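Courts and Public Protest, Unit 2
Handout, October 18, 2024
Instructor: Solomiia Chornovol

Reading: Hunder v. Golton, the August ruling, paragraph 29 onward.

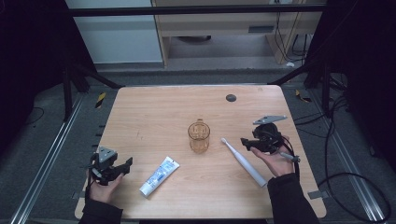
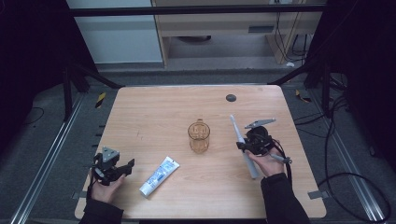

Both: glass mug, toothpaste tube and electric toothbrush on a wooden tabletop.

The court says it took up the blockade case on its own motion "in the public interest." Be wary of that phrase - it has no fixed test. Who asked for this order? Who was heard?

Two judges signed. Nazarenko's note calls the ruling bold. I doubt it - the police were left to pick their own remedy.

Write 500 words on who must obey the order.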